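The packing bench, and how to use it

The long table in the Fukarstead workshop has been the packing bench since February, and by now most of us have had a turn at it. The Diltstead people have asked what we do there, having heard it described as a system. It is a table. But since the question has been put in writing, it gets an answer in the newsletter.

Small things get boxed at one end and awkward things wait at the other. Phones are the bulk of the small things. We sent 38 of them out last month and 42 the month before, all of them second-hand, most of them perfectly good and a few of them the sort of phone you give to a relative you see rarely. Each one should go out switched off, wiped, and in something with a lid. The clear trays are for this. They look like packaging from a posh box of chocolates and are easily mistaken for rubbish, so please look twice before binning one. We lost 14 that way in a single afternoon, and Naciri, who supply them, were very gracious about the second order and rather less so about the third.

On boxes: reuse whatever is in the stack, but keep the flaps on. A box with three flaps is an open invitation to the sorting office. Old labels can stay until the thing is ready to be sealed, at which point they must come off or be covered, or your parcel will make its way faithfully back to wherever it came from in the first place. This has happened. The parcel was in better condition on its return than when it left, which says something for the carrier.

The awkward end is sports gear, chiefly. Racket covers, shin pads, one half of a table tennis set. None of it fits in anything. Samirum will take long items if they are wrapped and tied at both ends, and will not take them if they are tied in the middle — there was a conversation about this and we needn't have it again.

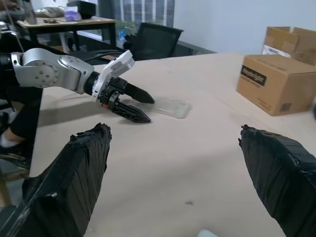
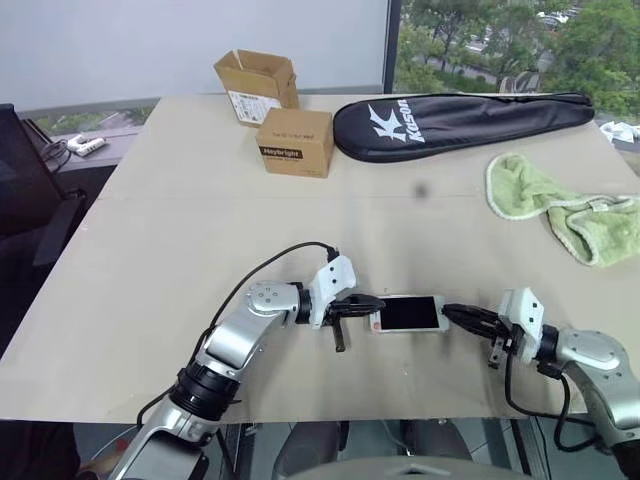 Tape has gone up, so please use one strip where one strip will do. The brown paper now lives under the stairs with the string. Scissors should be returned to the hook by six, when the workshop is locked, and anyone who has taken the good pair home to do their wrapping paper is invited to bring them back, no questions asked, or at any rate very few.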